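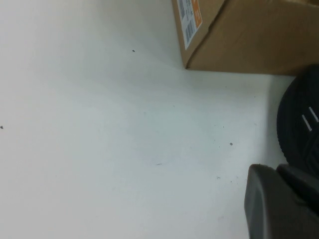 How to Pack a Kitchen for a Move Without Breaking Your Plates

I love packing kitchens. I know, I know! Most people leave it for last and then throw everything in at midnight, but it's the one room where a little technique really pays you back. My last move was 984 miles with a full set of stoneware, and I lost one saucer (my own fault, more on that below).

What you need

Small boxes, double-walled if you can get them. Plain packing paper, a lot of it. Tape, a fat marker, and a few dish towels you don't mind getting dusty. Skip newspaper if your dishes are white - the ink rubs off and you'll be washing everything at the other end.

Step 1. Build the box properly

Fold the short flaps in first, then the long ones. Run two strips of tape down the center seam, then one across it in the middle. Flip it over and press on the bottom with your palm. If it gives, add another strip.

Step 2. Make a cushion

Crumple paper into loose balls, about the size of a grapefruit, and cover the whole bottom of the box three inches deep. Loose is the key word! Tight little wads don't absorb anything.

Step 3. Wrap the plates

Lay your stack of paper flat on the table. Put a plate in the middle, fold one corner of the top two sheets over it, then set a second plate on top and fold in the other corners. Roll the bundle over and tape it once.

Now stand the bundles on edge in the box, like records in a crate. This is the trick I got from Chae-won Heo, my old neighbor, and I've never gone back to stacking plates flat. My saucer was lying flat under a gravy boat, so there you go.

Step 4. Glasses and mugs

Stuff the inside first, then wrap the outside. Glasses go upright, rim down, never on their sides. Stemware wants an extra twist of paper around the stem before the main wrap. Mugs are tough, but the handles aren't, so face them toward the middle of the box.

Step 5. Fill the gaps

Every hole gets paper or a towel. Close the flaps and give the box a gentle shake. Hear clinking? Open it up and add more. You want the top cushion to push back a little when you tape it shut.

Step 6. Label the sides

Write on two sides as well as the top. Once boxes are stacked in the truck you can't read the tops at all. I put the room, the word FRAGILE and a short list - "blue bowls, measuring cups, coffee stuff."

A few extras

Pack one box with a pan, two plates, two mugs, a sharp knife wrapped in a towel, and dish soap. Load it last so it comes off first. You'll be so happy to see it at 9 at night.

Knives travel best rolled in cardboard and taped, with the tip marked on the outside.

Oil and vinegar should ride with you in the car, standing up.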